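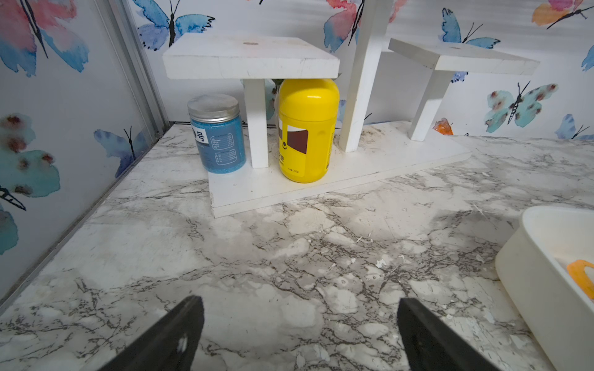

4.2 Where the tape goes, and why the crumbs stay behind

I started out thinking the Florkmont craft corner would be the easy one to write up. It's a small patch of marble-patterned worktop with butterfly wallpaper round it, and the job is to put rolls of coloured tape away in a white tray. That's it! But of the 963 tidy-ups in our diaries, the ones about tape were the ones people had most to say about, so it gets a section of its own (the kitchen drawers are in 4.3, if you'd sooner skip ahead).

The first thing I noticed is how much the surface matters. A veined pattern is lovely to look at and terrible for spotting bits. Figure 4, which I've spread through this section, has pale crumbs and flecks all over the marble, and on my first pass through the material I coded that worktop as "clear apart from tape". I had to go back and redo it. Larger, brighter things get seen and dealt with, and the bits wait for someone to remember the brush, even with the brush lying on the same worktop as the tape.

The second thing is the tray. It has walls but no lid and no labels, and you can look straight in from above. Diary keepers with a tray like this wrote shorter entries and complained less about deciding where things went. I'd expected them to sort by colour, and a few did at first, but most gave it up within a week.
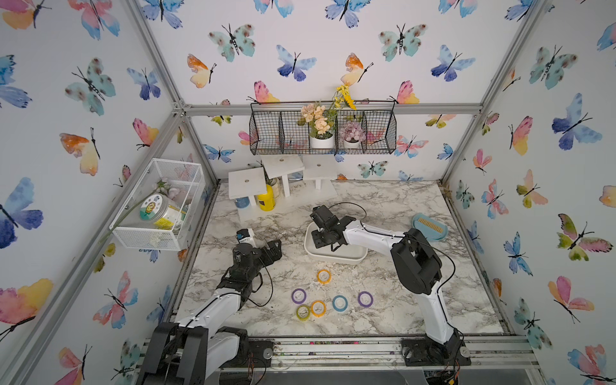 Meifang Xie disagreed with me over this when she read the draft, and said that giving up on colour wasn't the same as giving up on order. In her coding, people who dropped colour often kept the rolls flat and in rows, and she thought I'd missed it because I was only looking for rainbows. She was right, and I've changed the coding sheet to match. Rows now count as sorting. With that change, 399 of the 963 tidy-ups end up in the sorted group, which is a good deal more than I'd have guessed back in April.

Rows do have one snag, though. A roll lying flat takes up a lot of floor for what it is, and once a tray looks full people start standing rolls on their edges or leaving the last couple out on the worktop. 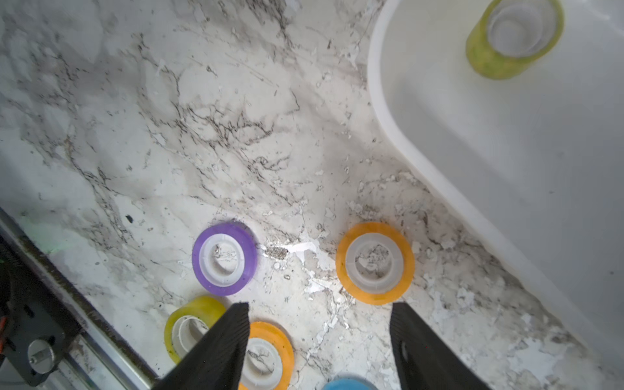 Those last couple are what I've been calling stragglers. They tend to be whichever rolls ended up furthest from the tray, and colour doesn't seem to come into it. I checked this against the Tranusen diaries too, where the supplies are buttons and ribbon, and found much the same thing.

Then there are the things nobody tidies, by which I mean the bits that already live somewhere: the little white stands at the back, the yellow container and the blue one by the lowest of them, the wire basket on the wall. In the diaries these hardly come up at all. I think of them as furniture, really, even though you could pick any of them up with one hand.
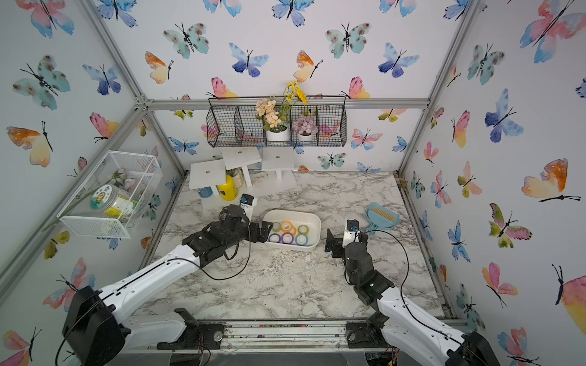
I did wonder whether that was just a matter of distance, with the back of the worktop being a stretch for some people. The Shao layout let me check, as everything there is within easy reach, and the pots along the back still went unmentioned. So I've kept "settled things" as a category of its own, and it comes up again in 4.3 with the spice jars.

Related items
Shao: a layout for short arms and small rooms
Buttons, ribbon and the Tranusen diaries
Travov notes on open trays and lidded boxes

Shares: 400 | Comments: 2

Contact | Copyright | Back to top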